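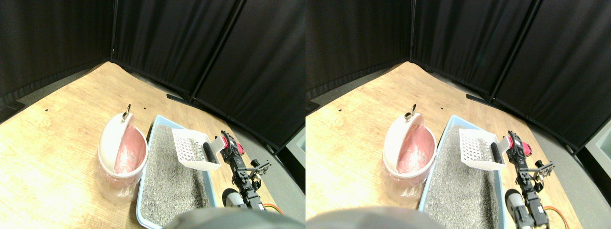

Drunden Recipe Scaling Table

README, last changed August 9, 2025

What this is

A plain text table of 3334 home baking recipes with ingredient weights in grams, converted from the cups and spoons they were first written in. It grew out of the old Fusten recipe list, which claimed to be "fully tested." I have my doubts. I baked from it for a whole winter and the muffins alone should have ended that claim.

Files

recipes.csv: one row per recipe
ingredients.csv: one row per ingredient per recipe
conversions.csv: the cup-to-gram figures used
rejects.csv: 286 recipes left out, with a short note on each

Where the weights come from

Most lists of this kind copy their flour figure from another list, which copied it from a third. Ask where the first number came from and the trail goes cold. Yuzhen Jin weighed flour for us three ways: spooned, scooped and sifted. The results were far enough apart that I don't believe any single cup figure, including ours. We use the spooned one. If the recipe writer was a scooper, your bread will be wetter than theirs, and the table has no way of knowing.

Brown sugar is worse. "Packed" means whatever the writer's thumb meant that day.

Columns people ask about

yield_stated: what the recipe says it makes. Treat it as advertising.
yield_checked: filled in only if one of us baked it. Mostly blank.
scale_max: the largest multiple we would try. For yeast doughs this is 3. For everything else it is 6, and I argued for less.
pan_note: free text, messy, sometimes only a question mark.

Known problems

Eggs are counted whole and never weighed. Lingyun Song thinks this is fine at small multiples. I don't, and we have left it unsettled.

Baking soda is scaled in a straight line. Several books say it should taper off in big batches. None of them show a test, so the straight line stays until somebody sends one.

Bake times are not scaled at all. Any tool that offers to do this for you is guessing.

The Queiroz cornbread appears twice under two spellings. The weights disagree. Both rows are kept.

Using it with Zekier

The Zekier meal planner can read recipes.csv directly. It rounds grams to the nearest five on import, which ruins salt and yeast. Turn rounding off before you load anything, then check one recipe by hand.

Corrections

Send the recipe number, the weight you got, and how you measured it. "Mine came out dry" is not a correction. Photos of a scale readout are welcome, but please write the number in the message too.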